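Subject: Re: [nerkholm-talk] Odukoya leaving the show after this season?
From: Ibrahim Nnaji

On the evening before, tess_k wrote:

> Has everyone seen this? Odukoya is out of Nerkholm after season four.
> It's on two of the celebrity bio sites already, with a net worth and
> everything, and one of them says the Ernari film is the reason. They
> also say the contract talks broke down in June. I'm gutted, the show
> won't survive without her. Is there a petition yet? The one for Rustus
> got 3,894 names in the end and they kept him on.

Before anyone starts a petition, can we look at where this came from?

I read both pages. They're the same page. The second one has the sentences shuffled and a different star sign. Neither gives a source for the contract talks, and the "insider" quote is word for word what she said at the season two panel about being tired of night shoots. Someone moved it up two years and took out the part where she laughed and said she'd do 10 more seasons if they fed her properly.

The net worth figure I wouldn't bother with at all. Those sites gave the same number to the guy who played the ferryman, and he was in one episode.

As for Ernari, yes, she's in it. It was announced ages ago and she has a supporting part. Actors do films between seasons all the time. I haven't seen a word from the production company, her agent or the network that ties the film to her leaving, and if one of you has, post the link to the statement itself. A link to a page that links to a page doesn't count.

> The one for Rustus got 3,894 names in the end and they kept him on.

Did they keep him on because of it, though? His season three scenes had been shot by the time the petition got going. There were 230 names on it the week the cast list came out with him on it. The rest signed afterwards, and I was one of them, so I'm not sneering at anybody.

I could be wrong about all this. Shows lose their leads and the bio sites do get one right now and then. But last year we had her married, then moving to Lisbon, then married again, and this list ran to something like a hundred posts on the second wedding alone. I'd like to see one named person say one thing on the record first.

Separate matter, for those who asked: the script binder and the two signed call sheets are still for sale, 400 for the lot, and no, I won't split them. Reply to me off list, please. I also still have the season one discs if somebody wants them for the postage.

Ibrahim 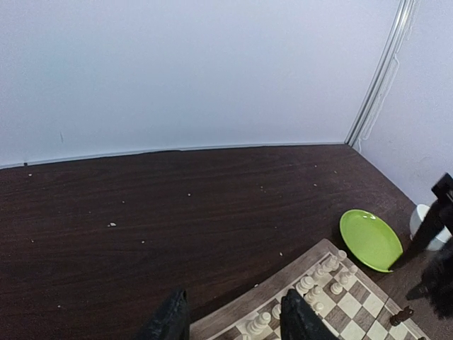
The corner by the table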